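Chapter 7
Learning from Handheld Demonstrations

A robot arm that is taught by remote control learns from motions its operator found hard to make. The operator fights delay, joint limits, and a poor sense of contact, and the recorded paths carry all of it. Work in the late chapters of Part II tried to clean such paths after recording. In this chapter we take the arm out of the recording step and keep only the gripper, held directly in the hand. The policy is trained on the path of the gripper tip and the opening of the jaws, and the arm is brought back at run time.

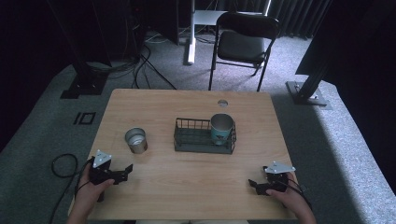 Pose recovery is the first problem the method has to solve. The learner never sees joint angles, so every training label depends on knowing where each gripper was at each time step. In two-handed work the relative pose matters more than either absolute pose, and an error in one hand spoils the label for both. A plate of small dots fixed on top of each gripper, white and triangular in the setup used here, gives the tracker a rigid pattern to fit. Section 7.2 derives the fit and its error bounds, and Section 7.3 treats the case in which one plate hides the other.

The second problem is timing. Jaw opening and gripper pose come from separate sensors with separate clocks. Lundgren's alignment method, given in Section 7.4, estimates the offset from the demonstrations themselves.

The running example is the Nernetti cup task, in which metal cups are placed in a wire basket. The training set holds 304 demonstrations, with 34 more kept back for testing. Shiny cups and thin wires are poor targets for depth sensing, and the effect on the learned policy is measured in Section 7.5.

Readers should know rigid-body transforms (Chapter 2) and least squares.

Key terms: relative pose, marker plate, clock offset, held-out demonstration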